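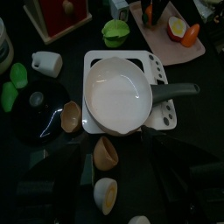

By Radalden Toy Lending, Press Desk
Posted in February | Category: Service Updates | 2 min read

GRONSIDE: Radalden Toy Lending will move its full catalog to a new storage and checkout system this month. The system, supplied by Waltel, replaces the paper card file at the Gronside depot and the separate spreadsheet used at the Lombardi Street branch. Both sites will work from one shared record.

The catalog holds 4,000 items. Each item is stored in a clear lidded bin or a zip bag, depending on size, and carries a printed label with a code, a piece count and a shelf location. Sets with many small parts, such as play kitchens, train tracks and building blocks, also have a contents sheet inside the lid. Staff scan the code at checkout and again on return. If the piece count on return does not match the record, the item is held back from the shelf until the missing part is found or replaced.

Radalden currently serves 771 member households. Existing memberships carry over and no new form is needed. Member cards with a blue stripe will continue to scan. Older cards without a stripe must be exchanged at either desk, and there is no charge for the exchange.

Changes to loans

The standard loan period stays at three weeks. Members may renew an item once, online or by phone, unless another household has placed a hold on it. Holds can now be placed from home and are kept at the desk for five days after the notice goes out. The limit of four items per household is unchanged. Large items, including ride-on toys, play tables and climbing frames, count as two.

Late fees have not been raised. Fees under the old system will be entered in the new record by hand, and members who find an error should bring their paper receipt to the desk.

Cleaning and checks

Returned items are wiped down, dried and checked for cracks, loose parts and worn battery covers before they go back on the shelf. The new record logs the date of each check. Items that fail are repaired where a part is available. Otherwise they are withdrawn from the catalog.

Opening hours

The Gronside depot will close for one Saturday while bins are relabeled. The Lombardi Street branch will stay open that day for returns only. Items due on the closing day may be returned on the next open day without a fee.

A second phase, planned for later in the year, will add 1,000 items to the catalog, mainly puzzles, board games and pretend-play sets for ages three to seven.

Media and member inquiries: Radalden Toy Lending, Gronside depot, front desk.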